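What Does a Pastor Do All Week?

If you go to church, you have probably seen your pastor standing up front and talking. That part of the job takes up one morning. The other days have plenty of work in them too.

A pastor is the leader of a Christian church. Some churches use a different name, such as minister, priest, or reverend. The jobs are not exactly the same, but many of the things on this page are true for all of them.

Getting the sermon ready

A sermon is a talk about something in the Bible and what it might mean for people now. Most sermons last less than half an hour. Writing one can take a day or longer.

First the pastor picks a part of the Bible to talk about. In some churches there is a list, called a lectionary, that says which parts to read each week. It goes around in a cycle of three years and then starts again. Next the pastor reads that part slowly, looks up hard words, and finds out what other people have written about it. Then comes the writing. Some pastors write down every word. Others use a card with a few notes and do the rest from memory.

Visiting people

Pastors visit people who are sick, people who are very old, and people who are sad. They go to homes and hospitals. Sometimes they pray with the person, and sometimes they only sit and listen.

In the country, a visit can mean a long drive. The church at Desel has 318 members, and many of them live on farms a good way out of town. The pastor there fills the gas tank before visiting day and keeps boots in the trunk. If a farmer is in the middle of feeding the cows, the two of them talk in the barn.

Going to meetings

A church has bills, a roof, a furnace, and a parking lot. People have to decide when to fix things and how to pay for it. They also plan the Easter service, the summer picnic, and who will teach the classes. The pastor goes to many of these meetings but does not decide everything. In lots of churches, the members vote on big questions, such as buying a new building. 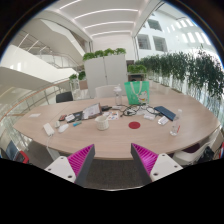
A meeting table with a notebook and a water bottle on it.

Weddings, baptisms, and funerals

A wedding takes planning. The pastor usually meets with the couple several times before the day and talks with them about being married. There is often a practice, called a rehearsal, the evening before.

A baptism is a service with water. It shows that a person is joining the church. Some churches baptize babies by putting a little water on their heads. Others wait until a person is older and baptize them by dipping them all the way under, in a special pool or even in a river. At Hinda the church still uses the creek, and baptisms are held there in May.

A funeral is a service for someone who has died. It may come with only two or three days to get ready. The pastor puts other work aside, talks with the family, and asks them what they would like people to remember.

Pastors with two jobs

A small church may not have enough money to pay a pastor for the whole week. Then the pastor might have another job as well. Some drive school buses, some teach, and some farm. Another way is for churches to share. The churches at Flarkumo and Sýkora have one pastor between them. The service at Flarkumo starts at 9 and the one at Sýkora starts at 11, so the same sermon is given twice.

How do you become a pastor?

Many pastors go to college first and then to a school called a seminary. They study the Bible, the history of the church, and how to speak to a group. Some learn Greek and Hebrew, the languages most of the Bible was first written in. Many students also work in a church while they study. Some churches do not ask for seminary and train their pastors in other ways.

Words to know

Congregation: the people who belong to a church or come to its services.
Lectionary: a list of Bible readings for each week.
Rehearsal: a practice before the real thing.
Seminary: a school for people who want to be pastors, priests, or rabbis.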